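Home Projects People Openings Contact
3 min read

Call for participants: people to put things in a bin, carefully, many times

Cloltach is looking for people to record hand demonstrations for the Erer project. We'll start with what we don't know. Plenty of groups say that if you collect enough examples of a person doing a chore, a learning system will pick it up. We have 1,372 usable recordings from last September and the system trained on them is still mediocre. It may be that we need more. It may be that ours were too much alike. We'd like to find out which before anyone here makes another slide about general-purpose robots.

The work: you sit at a table and handle small objects using a pair of hand-held grippers, one in each hand. Each gripper carries a marker plate so its position can be tracked. The basic task involves a plastic storage bin and one small object, which starts either in the bin or on the table and has to end up in the other place.

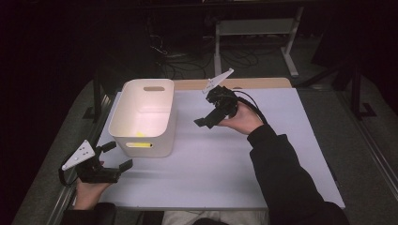
Bin task, yellow object inside the bin.

Between recordings you reset the table yourself. A session is 107 recordings and takes most of an afternoon with breaks. It is repetitive. People who enjoyed the first hour have told us they did not enjoy the third, and you should believe them.

Please don't try to be smooth for our sake. Our earlier recordings came from four staff members who had all learned the same way of doing it, and Afshin Talebi, who runs the training side, suspects that's half the trouble. Fumbled grasps and second tries are kept. The only recordings we throw out are the ones where tracking drops or the task is left unfinished.
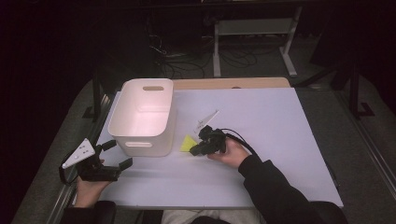 Same task with the object on the board beside the right-hand gripper.

Who can apply
Adults who can sit and use both hands for stretches of 20 minutes. Left-handed people are badly underrepresented in what we have, so please mention it. No technical background is needed. If you've already done sessions for Skiltden, tell us; their grippers close differently and the habit carries over.

Pay
$138 per session, paid the same week, including sessions we have to cut short for equipment trouble. There will be equipment trouble.

What we keep
The gripper tracks and the video, which shows the table, your hands and sleeves, and sometimes your lap. Recordings are stored under a number. We won't promise that the result will help anyone at home or at work, and if a recruiter tells you it will, ask them how they know.

How to apply
Write to Mervin Bouchard at the Lu Building front desk, or leave a note there with your name, a phone number and the afternoons you're free. We are filling places for more than 500 recordings in the first round and will stop there to look at the results. If they're no better, there won't be a second round.

Posted 2021-01-11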